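4.2 Viewing habits and reasons for going

The household survey asked how often people went to the cinema, who they went with, and what they had seen on their last visit. We received 583 usable returns from the four wards of Danbridge closest to the two theaters. Returns from the hill wards were too few to report separately and are left out of the tables, though we come back to them in Section 6.

Most people went in a group. Going alone was rare among women of all ages and fairly common among men under 30, who often described stopping in after a shift with no plan to see any particular title. Family groups favored the early evening show at the Kwan, where children under five were admitted free and the interval was long enough to eat a full meal. Several people told us they picked the Kwan for the interval and would sit through almost anything shown there.

When we asked what made a film worth the ticket, songs came first in every age group except the oldest, who named the actors. Story was mentioned less often than either. This fits what Wan and Choi found in their earlier work on village screenings, where people could sing most of a soundtrack before the film had opened and treated the screening as a chance to see songs they already knew. It fits less well with the view of local distributors, who told us that audiences had become impatient with musical numbers and wanted shorter films.

The difference may come down to which audiences the distributors hear from. Their information reaches them through theater managers, and the managers we met judged a film mainly by how many people stepped out to the lobby. People do leave during songs. They also leave during fights, courtroom speeches and the last ten minutes. At the 21 screenings we sat in on, the lobby was busiest just before the interval, when people went out early to beat the line for tea.

4.3 Realism and the hospital scene

A smaller set of questions dealt with realism. We had not planned to ask about medical scenes, but they came up so often in the pilot interviews that we added an item. The hospital scene is a fixture of the family drama: a parent collapses, a doctor comes out through swinging doors, and a song or a prayer fills the time during which the operation takes place. The operation itself is hardly ever shown. Viewers knew this convention well and many were fond of it. One retired teacher said she would feel cheated if the doctor took off his mask before the music had stopped.
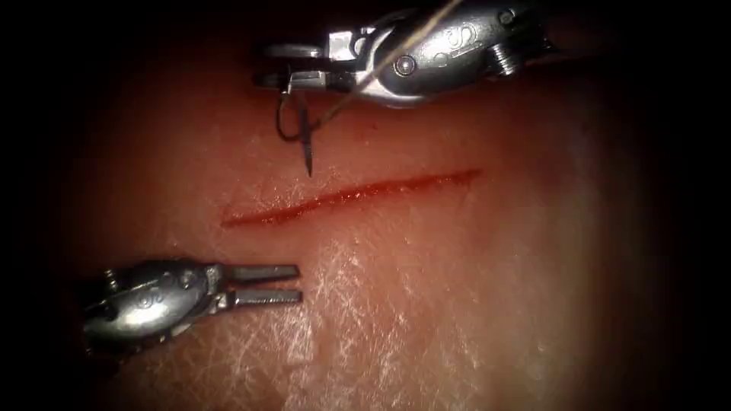
Figure 3. Straight incision in a practice tissue pad, with two robotic surgical instruments.

Younger viewers were more divided. Some wanted medical scenes to look like what they had seen in documentaries and on their phones, with the wound in view and the doctors using the right words. Others said the opposite, that they had come to get away from such things. Nursing students, who made up a small part of the sample because one survey site was next to their hostel, were the harshest critics. They objected to masks worn under the nose, to patients who woke up with their makeup in place, and to the drip bag that is nearly always empty. None of them said that these errors had kept them from enjoying the film.

We read this as a sign that realism is judged scene by scene. The same person who laughed at a flying kick could be annoyed by a wrong bus number on a street she knew. Complaints gathered around places and jobs that viewers had first-hand knowledge of, and the rest was let go.

4.4 Group interviews

The group interviews drew on 234 people who had ticked the box agreeing to further contact. Not all of them could be reached in October, when the harvest takes many families out of town, and the groups therefore lean toward shopkeepers, students and office workers. Shu-fen Choi led the groups at the Kwan and Ching-wen Wan led those at the Zakton, the newer of the two theaters. Each group was shown the same song sequence and the same hospital scene and then left to talk, with the moderator stepping in only when the talk stopped.

Talk about the song sequence went on much longer than talk about the hospital scene in every group. People argued over the singer, the costumes, and whether the hills in the background were local - a point on which two groups nearly broke up.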